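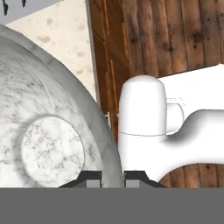

Failure of the week is the rim grasp, from the Wetwood course sim. Students trust the wrist camera because the bowl looks enormous in it. With a finger on either side of the rim, the planner reports success and goes off to lunch.

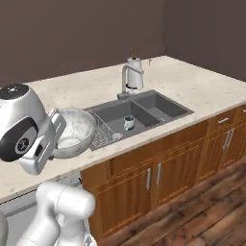

One reader of last October's notes asked why we don't simply squeeze harder. Try it: at 60 newtons our solver throws the bowl into the next cabinet.

Log the contact force before every lift. 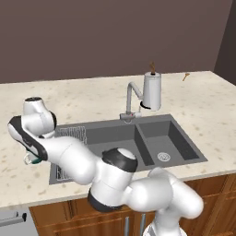 Then log it again after release. Three runs, same seed, due Saturday, August 29, 2020.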